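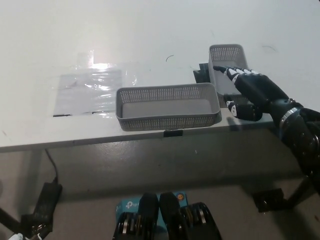
Slide 1: Gray baskets on a white table

Sorting at the Counter: How a Small Pharmacy Handles Returned Medicine
Speaker notes, Perla Cárdenas
Lenach Community Health Day, 20 May 2023

Slide 2. Opening
Thank them for coming. Say where the restrooms are. Ask who has medicine at home that is past its date. Wait for hands.

I have worked at Becerra Pharmacy for 9 years. We started taking back old medicine in September of my second year there. Last year people brought in 2864 items.

Slide 3. What comes in
Mostly tablets in blister packs. Then cough syrup, eye drops, creams. A lot of it has never been opened. Antibiotics are the ones I worry about, when there are four or five pills left from a course that should have been finished.
Tell the story of the man with the shoebox. Keep it short, it ran long in rehearsal.

Slide 4. What we can't take
Needles, inhalers, thermometers with mercury. The county drop-off site takes needles and mercury. Read out the opening hours from the handout. Inhalers: ask at the counter, the answer depends on the maker.

Slide 5. Before you bring it
Take pills out of the cardboard box and recycle the box. Leave them in the blister or bottle. Black out your name on the label. Do not mix loose pills in one bag. Keep liquids upright with the cap tight.

Slide 6. Why not the toilet or the sink
Water treatment does not remove everything. Use the river chart. Fulgencio Serrano lent me this one and will take questions on it afterward. Don't try to explain the units.

Slide 7. Costs
We pay for pickup by the container. 157 dollars each time. The store covers it for now. If someone asks about city money, say we have applied and have no answer yet.

Slide 8. Questions
Allow 20 minutes. Repeat each question into the microphone. If anyone asks about their own prescription, offer to talk at the side table after.
Leave handouts by the door. Spanish copies are in the blue folder.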